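How do I repair a lining that has come away along a jacket opening without leaving puckers?

Asked in: Clothing Repair and Alterations
Tags: lining, hand sewing, synthetic fabric, tension
Viewed 376 times

I have a lined shell jacket, bought used, polyester outer and a lightweight woven polyester lining. The lining has separated from the facing along one pocket opening for a length of nearly 9 inches. The fabric itself is not torn. The old thread had broken at several points and the rest pulled out when I tugged on it.

I tried to close it on the machine with regular all-purpose thread. The seam holds, but the lining is drawn up in small ripples all along the stitching. I picked it out and tried again with a longer stitch and got a slightly better version of the same thing. The needle was whatever was in the machine, probably a 90/14.

Questions:

1. Is the puckering caused by tension, by the needle, or by the two fabrics being different lengths at that point?
2. Would hand sewing be better for this, and if so, which stitch?
3. Do I need to replace the lining piece, now that it has two rows of needle holes in it?

The machine is an older Budora with a mechanical tension dial, numbered 0 to 9. It was set at 5.

Comments on the question

hlind: Does the pucker go away if you cut the thread every inch or so? That would tell you whether it is thread tension or fabric length.

Original poster: I cut it in three places on the second attempt. It relaxed partly. Not all the way flat.

2 answers

Answer 1 (accepted)
Helge Lindholm

Your test result points to two causes at once. The part that relaxed when you cut the thread was tension. The part that stayed is excess length in the lining, which was being gathered into a shorter seam line.

Take the tension first. A setting of 5 is too high for two layers of light woven polyester on most older mechanical machines. Drop it to 3, sew a scrap, and look at both sides. If the top thread lies on the surface as a straight line, the tension is still too high. If loops show underneath, you have gone too far. Change the needle to a 70/10 Microtex or universal. A 90/14 displaces more yarn than the weave can absorb, and the displaced yarns push the seam into ripples even when the thread is correct. Use a fine polyester thread top and bottom, and wind the bobbin slowly. Polyester thread wound at full speed stretches on the bobbin and shrinks back after it is sewn.
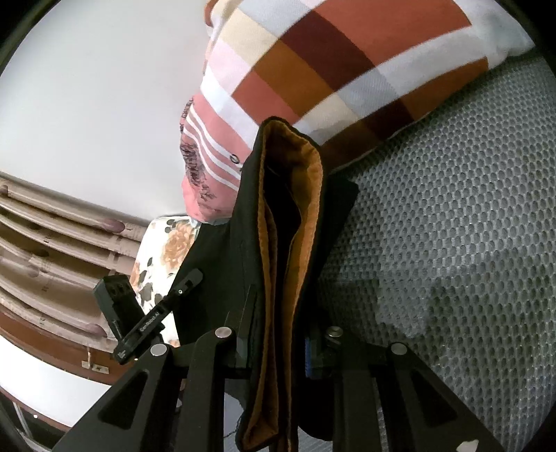 Length is the harder part. A lining is normally cut with some ease so that it does not pull against the shell when the wearer moves, and the original factory seam distributed that ease over the full length of the opening. When you resew only the middle, the ease ends up at one end or gets caught under the presser foot. The layer against the feed dogs also advances faster than the layer on top, so a seam that starts matched can finish well off. The black piece with the orange lining has rough, slightly puckered stitching along the borders of the lining, and it is about the level I would accept on a garment that gets worn outdoors. Anything worse should come out. On a light or bright lining against a dark shell, puckers are easier to see than they would be tone on tone, so budget more time for the pinning.

Procedure:

Remove all of the loose old thread, plus half an inch of sound seam at each end.

Press the lining edge flat with a cool iron and a cloth. Test on the seam allowance first. Polyester lining will glaze.

Fold the lining edge on its original crease. If the crease is gone, measure the seam allowance at the intact ends and mark between them.

Pin or clip both ends, then the midpoint, then the quarter points. Keep dividing until the clips are an inch apart. Any ease should now show as very small, even waves between the clips.

Sew with the lining side down against the feed dogs, stitch length 2.5 mm, without pulling from behind. The feed dogs will take up the longer layer for you.

Overlap the sound stitching by half an inch at both ends. Do not backstitch on the light fabric. Leave tails and tie them off.

For hand sewing, use a slip stitch with a single strand. Take about an eighth of an inch inside the fold, then pick up two or three yarns of the facing directly opposite. Pull the thread until it lies flat and stop. Most hand puckering comes from tightening each stitch as if it were a knot. Smooth the seam between your fingers every 6 stitches or so and let the slack even out.

The needle holes are not a reason to replace the lining. In a woven polyester, scratch across them lightly with a fingernail, both directions, then press. If the yarns are broken, you will see a small run starting from the hole, and in that case move the new seam line a sixteenth of an inch into sound fabric. If the lining is coated, the holes are permanent, and the same advice applies.

Comments on this answer

Original poster: Went to 3 on the dial and a 70 needle. The scrap came out flat on the first try. I will do the pinning tonight and report back.

Helge Lindholm: Sew the scrap with the same grain direction as the pocket. Lengthwise grain puckers more than bias.

Original poster: Done. Flat for most of it, two small ripples near the lower corner. Leaving it.

Answer 2
Tormod Eklund

Just do it by hand. A machine is the wrong tool for 9 inches of seam on a finished jacket because you can't get the thing under the foot without turning half of it inside out.

I use Vutow thread, the thin one, and a size 9 sharp. Took me an evening on my own coat. I have also used Ravusix fusible tape for this and it held until October and then let go in the wash, so I would not bother with that.

Comments on this answer

hlind: Fusible tape can work if the lining takes the heat. Most light polyester will not take enough of it to get a proper bond.

Tormod Eklund: Mine was set to the temperature on the packet. Still came off.

Sixteen_Gauge: What width was the tape? The narrow one has very little to hold on to.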